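Week 4 notes – Getting people out: how evacuations get decided

OK, so last week we got stuck on who counts as "local staff," and I promised I'd pick it up again. Our case is Grundholm, the small mission that hired interpreters, drivers and guards in Skála from 2000 on. When the pullout was announced, 243 of them had applied for visas and only 25 had an answer. Almost 2000 relatives were waiting too!

Keep the legal question (who is owed a visa?) apart from the practical one (who gets a seat?). Students mix these up every year, and so do ministers.

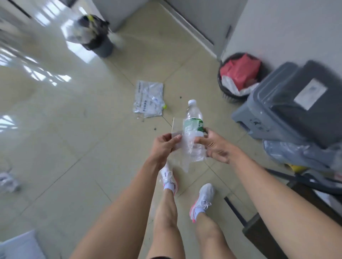

The third-country option is where it gets messy. Cerero agreed in February to host families while their papers were checked – but for how long, and under whose law? Read the Tronus memo before class and mark every spot where it says "temporary." I want to argue about that word.

Response papers: two pages, due Thursday, April 2, 2026.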